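Household paperwork: sorting your pension, savings and pay records at home

2025-11-05
By Benedetta Lo Presti

Most of us have a drawer where the letters go. Mine had payslips in it from two employers I had almost forgotten, a savings passbook and an annual pension statement that had never been opened. It took me an afternoon in September to put it right, and the monthly upkeep since then has been very light.

Start with a clear table. Empty the drawer, the letter rack, the kitchen windowsill and any bags hanging behind doors. Open everything before you sort anything. Envelopes go straight in the recycling, apart from plastic windows if your council won't take them.

Make one pile for each account or employer. Don't sort by date yet. If you have worked in several places you may find more pensions than you expected. I had three, the smallest with £411 in it from a summer job in Clarnville. Write the provider's name, the policy number and the phone number on a plain sheet and put it on top of each pile.

What to keep

Keep every P60 and P45. Keep the latest annual statement for each pension, and the older ones too if you have room. Payslips can be thinned out once you have checked them against the P60 for that tax year, though I hang on to the last two years in full. Keep letters that confirm a transfer, a change of address or a change to who gets the money if you die.

Adverts, duplicate terms and conditions and newsletters can go.

Shoe boxes and folders

A shoe box is fine for payslips, which are small and don't need to lie flat. Stand them on their long edge with a piece of card between tax years. A4 statements are better in a ring binder or a concertina file. I use a Parisi binder with a stiff spine, and any make will do as long as the rings close properly.
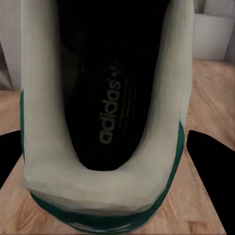
White adidas shoe with a black insole.

Label the outside of the box on the short end, so you can read it on a shelf. Pencil rubs off, so use a marker. Keep boxes off the floor of a garage or an under-stairs cupboard, where damp gets into the bottom layer first.

Check the contributions

Take three payslips from different months and find the pension line on each. Your share and your employer's share should both be there, though some payroll systems print only yours. Then look at the provider's statement and see that the same amounts arrived. A payment often lands the month after it leaves your pay, so allow for that before you ring anyone.

One of my own payslips showed £104 going out and the statement had nothing to match it. Payroll had used an old policy number, and the letter I sent them was two lines long. Take a copy of anything you post.

A page for the regular costs

Put one sheet at the front of the binder listing what leaves your bank each month. Ours has the Kumon fees, the Giltell broadband, the water and a standing order of £166 into savings. Write the day of the month beside each one. When an amount changes, cross out the old figure and leave it readable, as it's handy to see what you used to pay.

Passwords don't belong on this sheet. Store them somewhere else.

Shredding

Anything with your National Insurance number or an account number should be shredded. A cheap hand shredder copes with two or three sheets at a time. Take staples out first. Shreddings can go on the compost if the paper is plain, but leave out the shiny sort.

Keeping it going

Open post on the day it comes and put it in a tray by the binder. Empty the tray once a month, on pay day if you can remember. Tell one other person in the house where the binder lives and which shelf the boxes are on.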